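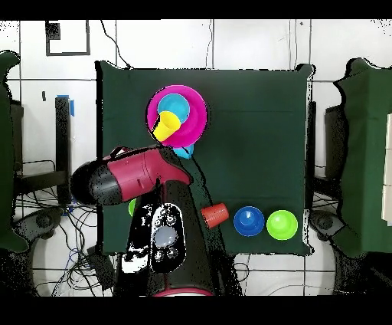 Search this site Go

Trikell dishes project: progress report to the Probert fund

By Njål Eklund
March 1, 2019
3 minute read

Your letter asked for a report on "outcomes to date." The main outcome to date is bowls.

When you approved the grant in October, Trikell was running its lunch club on paper plates and a collection of mugs that people had apparently brought in to get them out of their own homes. We said we would replace all of this with reusable plastic dishes in bright colors, light enough for small children and for the older members whose hands aren't what they were. We have done that. The cupboard now holds 131 pieces, bowls and cups mostly, and opening it before coffee is a strong experience.

Purchasing

The order went to Cetirer, who had the best price and the least patience. The first delivery came in beige. I won't go over the correspondence again (you were copied on more of it than you deserved). The replacement came in the colors we asked for, including magenta, yellow, royal blue and a lime green that I had pictured as somewhat quieter. Delivery was 2 weeks behind the schedule in our application. The price didn't change, so the budget line for dishes closes where we said it would.

Stacking and storage

This took up more of the winter than I would like to put in writing. The plan in the application was one stack per color. It lasted until the first lunch. People put a small bowl in a big bowl, then a cup on top of that on its side, and go home feeling they have helped. The cups roll. Bowls also get left upside down in a row, which is fine for draining and a poor use of a shelf.

We have given up on color. The rule now is by size: large bowls at the bottom, small bowls inside them, cups in a separate bin. We tape a drawing of this to the inside of the cupboard door. The drawing has been redone once after complaints that my cups looked like flowerpots.

Use

Lunch club has switched over completely. The children's group uses the same dishes on craft afternoons, for paint water and beads, and we have asked them to stop using the small bowls for glue. They have agreed to think about it. Four cups have gone missing. One family has admitted to having a red one and is, I am told, attached to it.

Still to do

The cupboard shelf is too shallow for the large bowls to sit straight, so the door doesn't quite shut. Nondeck has quoted for a deeper one and will fit it when their man's back is better. Until then we use a chair. The quote is inside the amount you set aside for fittings, and I'll send the invoice with the next report.

We are not asking for more money. We would like permission to move what is left in the paper plate line over to dish racks. A yes by email is plenty.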